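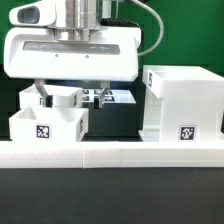 How I Write Work-Area Rules for a Small Robot Bench

When I started looking after the robot bench at Flenley, the rules were on a sticky note. It said "be careful" and "ask Gun-woo." Gun-woo Tak is a patient guy, but he got tired of being asked, so one slow February I sat down and wrote the thing properly. I've since redone it twice, and a couple of other groups have borrowed it, so I figured I'd write up how I go about it. You can do this in an afternoon if you already have a working cell!

Before you start

Get the manual for your arm and the risk assessment for your cell. If you don't have a risk assessment, stop reading and go do that first. What I'm describing sits on top of it and doesn't replace any of it. You'll also want a marker pen, a printer and somebody who uses the bench more than you do. For me that was Chia-hao Pan, who crossed out half my first draft (fair enough).

Step 1: Decide what counts as fixed

Walk up to the bench and sort everything into two groups: things that stay put and things that get handled. A rail along the front of the table is fixed. A small open box is handled. A printed fixture could go either way, and that's the one people argue over. Pick one and write it down. Ours says a fixture is fixed until the person running the job logs a change.

Step 2: Write the marker rules

If your bench uses printed square markers to tell the software where things are, they deserve their own section. We lost most of a Wednesday to one marker with a curled corner. Mine goes like this:

Keep the white border clear. No tape over it, no pencil notes on it.
Stick markers on flat faces only.
One ID, one object. Never print a second copy of an ID that's already on the bench.
If a marker gets scuffed, replace it and rerun the check before the next job.
Write the ID on the bottom of the part too.

We keep the list of IDs in a plain text file called Tam — long story, it was supposed to be a table manager and never got that far. Box 21 is in there, and so is a fixture numbered 289, and no, the numbers don't mean anything. I gave up on a clever numbering scheme pretty early and I don't miss it.

Step 3: Write the approach rules

Most of our bumps used to come from fingers going down into things, so I wrote rules for that one motion. Come in from above. Slow down before the tip passes the rim. Leave a gap between the tip and the floor of the container, and put the gap in the job file where the next person can find it. Go back up the way you came before you move sideways. That last one sounds obvious, and it's the one I've had to repeat the most.

Run any new approach at reduced speed with a hand on the stop button. Do it again after someone swaps fingers, even if the new ones look identical. A few millimeters of extra length is plenty to ruin a tray.

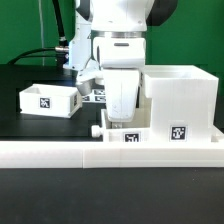
Gripper finger down in the open compartment, tip just above the floor.

Step 4: Say where hands go

Ours is short. Hands stay behind the front rail while the arm is enabled. If you need to reach over it, stop the arm first and wait until the status screen agrees with you. Cables get the same treatment: look at the whole run with the arm stopped, then have it step slowly through the job and watch for anything pulling tight.

Step 5: Log changes in one place

We use a paper notebook. Famis, the group down the hall, went with a shared spreadsheet, and theirs is up to row 1,522, so clearly they're keener than we are. Either works. Put down what moved, who moved it and whether the marker check was rerun.

Step 6: Try it on someone new

Hand the page to a person who has never run the bench and keep quiet while they set up a job. Mark every spot where they stop and look at you. I did this with a visitor from Plilham and came away with eleven marks on a one-page document, ouch. Fix those lines, print it again and tape it up next to the stop button.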